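Key rings on the floral table, how do you sort yours?

mossy_kettle
Evening all! I put them down on my butterfly and blossom top (scuffed, I know) and then can't face them.
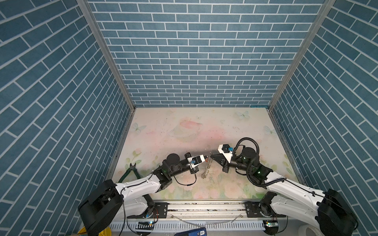 Reply from Flolwood
Oh, I'd hang the lot on hooks, bless you.

Reply from mossy_kettle
Not for me, I like a red tag I can spot on a pale table. 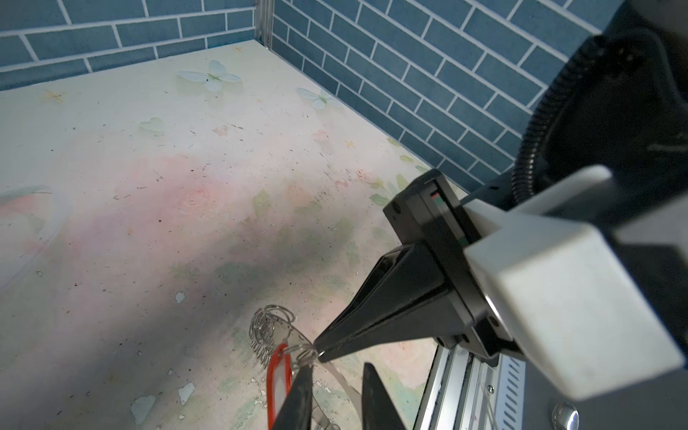

Reply from Istov
Disagree, tags just tangle. Hooks, 6 of them!

Recent threads
Wiping down printed tabletops
Saturday drawer tidy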